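**Kosutberg : vingt secondes de pénalité, et un podium refait sur le parking**

*28 juin 2024*

Il aura fallu moins de temps à la direction de course pour punir la Flukier numéro 20 qu'à son équipe pour retrouver la clé du camion. Le pilote avait franchi la ligne en deuxième position, salué la tribune, coupé le moteur. On lui apportait une bouteille d'eau quand l'écran du parc fermé a affiché sa nouvelle place : septième. Il a bu l'eau.

L'affaire tient en un virage, le dernier, que les habitués de Kosutberg appellent l'Équerre et que le plan officiel du circuit désigne par un numéro que personne n'emploie. À l'entame de l'ultime tour, la Flukier occupait la troisième place, dans l'aspiration d'une Metwally dont les pneus arrière avaient rendu les armes depuis un bon moment. L'attaque est venue à l'intérieur, tard, très tard, à un endroit où il reste de la place pour une voiture et demie. Elles étaient deux.

Le contact, roue avant contre ponton, n'a pas eu la violence que réclament les résumés télévisés. La Metwally s'est mise en travers, a visité la bande d'asphalte réservée à cet usage, puis est repartie cinquième avec un déflecteur en moins. La Flukier a poursuivi sa route. Devant, la Kusis de tête n'a rien vu de tout cela et s'en est bien portée : victoire de bout en bout, meilleur tour en prime, et une conférence de presse pendant laquelle on ne lui a posé que des questions sur les deux autres.

La sanction est tombée avant que le troisième ne rejoigne l'enclos. Vingt secondes ajoutées au temps de course, pour avoir « provoqué une collision évitable ». Le document de la direction de course tient en deux paragraphes, dont un consacré au droit d'appel et au montant de la caution. L'autre se contente de rappeler l'article, l'heure et le numéro de la voiture. Pour la description de la manœuvre, on repassera.

Chez Flukier, on a d'abord choisi le silence, puis le communiqué, puis un second communiqué qui corrigeait une faute d'accord dans le premier. L'équipe y dit « prendre acte avec étonnement » d'une décision rendue « sans audition préalable du pilote ». Le règlement n'oblige pas les commissaires à entendre qui que ce soit pour ce type d'incident lorsqu'ils estiment les images suffisantes. Flukier le sait très bien, pour avoir réclamé cette procédure accélérée l'hiver dernier, à l'époque où une Metwally avait gardé son podium trois heures de trop. On ne saurait reprocher à une équipe de changer d'avis, surtout quand elle change de côté du rétroviseur.

Metwally, de son côté, pratique la dignité blessée avec une certaine aisance. Le directeur sportif a parlé d'un « dépassement qui n'en était pas un » et refusé d'ajouter quoi que ce soit, ce qu'il a ensuite répété à quatre rédactions différentes, chaque fois un peu plus longuement. Sa voiture remonte à la quatrième place par le jeu des reclassements. Il aurait voulu la troisième. Celle-ci échoit à une Kusis de l'équipe cliente, partie onzième, que la réalisation avait montrée une seule fois de l'après-midi, et encore, pour illustrer un drapeau jaune dans le fond. 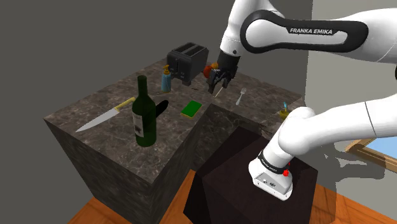
Reste la question qui fâche, celle de la constance. En novembre, sur ce même circuit et dans ce même virage, une touchette à peu près jumelle avait coûté cinq secondes à son auteur. Quatre fois moins, donc, pour un dommage comparable, et la victime d'alors avait abandonné. Les commissaires répondent que chaque incident s'apprécie selon ses circonstances, formule qui a le mérite de ne pouvoir être contredite. Dans le paddock, on réclame des juges plus réguliers, et quelques ingénieurs vont jusqu'à rêver tout haut d'un arbitrage entièrement automatisé. On leur souhaite bien du plaisir : un bras Franka Emika, la pince baissée au-dessus d'un plan de travail de cuisine, une petite orange contre les doigts, voilà au moins un voisinage serré sur lequel aucun avocat ne déposera de mémoire. À l'Équerre, l'orange a un manager, un contrat de sponsoring et un avis sur la trajectoire.

Les relevés, eux, sont publics depuis le début de soirée. Ils indiquent que la Flukier a freiné neuf mètres plus tard qu'au tour précédent, et que la Metwally a braqué à son point habituel, sans se décaler ni pour fermer la porte ni pour l'ouvrir. Au moment du choc, l'avant de la voiture attaquante se trouvait à hauteur du ponton adverse, pas davantage. Les consignes distribuées aux pilotes en début de saison demandent que l'essieu avant soit au moins au niveau des rétroviseurs avant de revendiquer un espace à l'intérieur. Il s'en fallait d'une longueur de bras. Pour cinq secondes, cela se discutait ; pour vingt, le barème prévoit une « conséquence sportive immédiate et significative » pour l'adversaire. Perdre trois places dans le dernier tour entre sans trop forcer dans cette définition.

Que l'on approuve ou non, le calcul a surtout fait des dégâts au championnat. Flukier arrivait à Kosutberg avec 384 points au classement des équipes et comptait repartir en tête. La septième place en rapporte si peu que la Kusis d'usine, déjà devant, a maintenant de quoi voir venir jusqu'à la pause. Les calculettes sorties dans l'hospitalité pendant le tour d'honneur ont été rangées avec discrétion, en même temps que les flûtes.

Il y a eu aussi la cérémonie. Le podium de Kosutberg est une estrade démontable que l'on dresse devant les stands, et que l'on replie vite, la location courant à l'heure. Quand le troisième officiel a été retrouvé, il était en chaussettes au fond du parking des équipes, occupé à charger ses casques dans un break. On l'a prié de se rhabiller. Le temps qu'il remette la combinaison, l'estrade était déjà à moitié sur la remorque. La photo a donc été prise sur le bitume, entre deux plots, le vainqueur au milieu et les deux autres légèrement fléchis sur les genoux, afin de respecter la hiérarchie. L'hymne est sorti d'un téléphone. Le trophée du troisième porte encore le mot « deuxième », celui-ci ayant été attribué dans l'ordre d'arrivée puis échangé à la hâte, et l'organisateur promet une nouvelle plaque par courrier.

Le public, lui, avait quitté les lieux avec l'ancien classement. Une bonne partie des spectateurs a dû apprendre la nouvelle dans l'embouteillage de la départementale 809, où le réseau passe mal et où l'on avance au pas les soirs de course, ce qui laisse le temps de s'indigner dans de bonnes conditions. Les tribunes de l'Équerre, les plus chères du circuit, offraient pourtant la meilleure vue sur l'incident. Leurs occupants se partagent en deux camps à peu près égaux, dont la frontière suit avec une exactitude remarquable la couleur des casquettes.

Flukier a fait savoir en fin de soirée qu'elle se réservait le droit de faire appel, sans préciser si elle comptait s'en servir. Une pénalité en temps infligée après l'arrivée peut être contestée, à condition de verser la caution dans le délai et d'apporter un élément nouveau. L'équipe assure en détenir un : la vue de la caméra embarquée arrière de la Metwally, que les commissaires n'auraient pas consultée. Petite difficulté, ces images appartiennent à Metwally, qui « étudiera la demande lorsqu'elle sera formulée dans les règles ». Au sein du collège, on laisse entendre que la vue en question avait bel et bien été visionnée, à deux reprises, et qu'elle n'arrangeait pas les affaires du plaignant.

Le pilote sanctionné, enfin, s'est exprimé sur un muret, casque sur les genoux. Il ne regrette pas la tentative. Il regrette le virage, « toujours trop étroit quand on en a besoin », et a demandé si le point de pénalité ajouté à sa licence s'effaçait au bout d'un an ou à la fin de la saison. Au bout d'un an. Il a hoché la tête, remercié tout le monde et rejoint le camion, que l'on avait entre-temps réussi à ouvrir.

**Classement rectifié, les quatre premiers :** 1. Kusis (usine) ; 2. Flukier (seconde voiture) ; 3. Kusis (équipe cliente) ; 4. Metwally. La voiture pénalisée est classée septième, sous réserve d'appel.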